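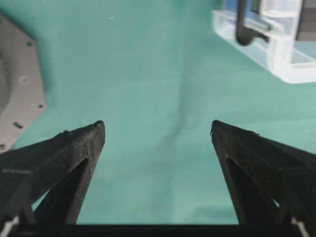

Bench cloth, November 15, 2025

Green cloth day! I finally got the new one down on the long bench (the old grey one went in the rag bin in October and I don't miss it). It's from the Klinhom roll, colour a sort of teal that Lamduan calls "swimming pool", and I must say the room feels more cheerful with it.

Cut it 70 cm deep, which leaves enough to tuck under at the back. Wiroj wanted it glued. I said no, we'll only want it off again for washing, so it's held with 2 clamps underneath and we'll see who's right. Stock number for the reorder is 1297, written inside the cupboard door as well.

The crease up the middle is from how it was folded in the parcel. I went at it with the iron on low and it's faint now, but I can still find it when the light comes in sideways. Might try a damp tea towel next, or just leave it under the Brerus catalogues over a weekend.
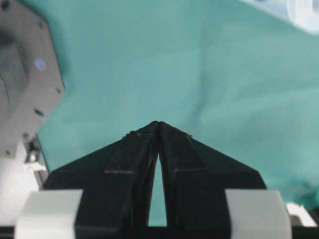
Teal cloth behind the black fingers, closed.

Lint is my other grumble. Lamduan reckons a sticky roller before we start each morning and I'm happy to give it a go. We're nearly out of refills though, so add those to the Ornodik order, plus a second length of cloth if the budget stretches. Wiroj still has the good scissors.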